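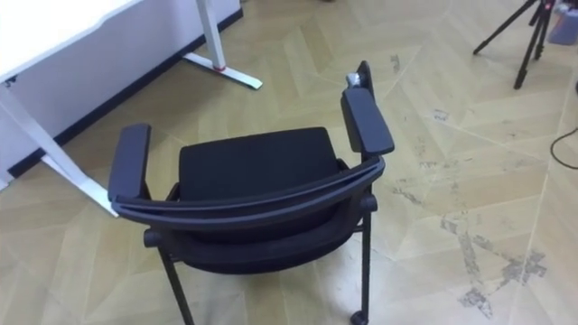 About Nomwood

We look after meeting rooms, training rooms and the chairs that live in them, and we have been doing it long enough to have strong feelings about casters. Severyn Prokopenko started Nomwood with a van, a box of hex keys and 20 secondhand chairs he couldn't bear to see thrown out, and the business has grown from there in a slow and friendly sort of way.

Most of our customers rent a room by the day, and what they want is to walk in and find the desk clear, the floor open and a decent chair they can roll wherever they like. That sounds simple (and on a good morning it is!), but chairs wander. They end up by the blinds, or halfway to the door, or facing the wall, so a good part of our work is bringing them home again. 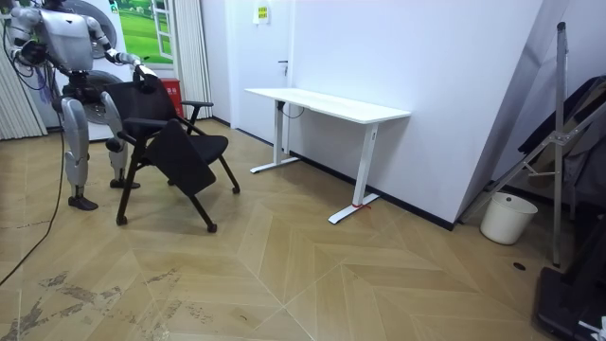

Grímsdóttir wrote to us after her first booking to say that she had never given a thought to where a chair stood until she came into a room where every one was in its place, and could she please have the same room in October. We were very pleased with that letter and it is still up in the office.

Our black chairs with the mesh backs are the ones people ask for most. They have armrests and a padded seat, and they go nicely with a white desk.

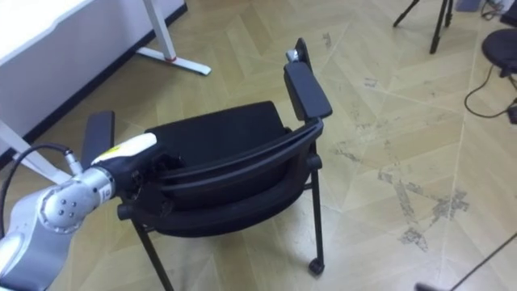

Black chair and white desk on the parquet

Wood floors take some looking after too, and we'd always sooner see a few honest scuffs than a room so precious that people are afraid to move in it. We sweep before the chairs go back, and we check the casters for grit and hair while we're down there.

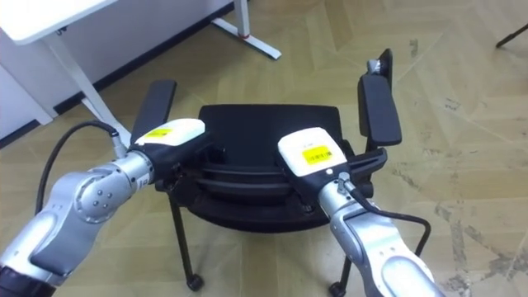
Once that's done, each chair is turned to face its desk and pushed in gently, with enough space left to sit down without a struggle. We can set up rooms for up to 17 people, and if you only need five seats we're just as happy to hear from you. Ask for Severyn, or whoever picks up first.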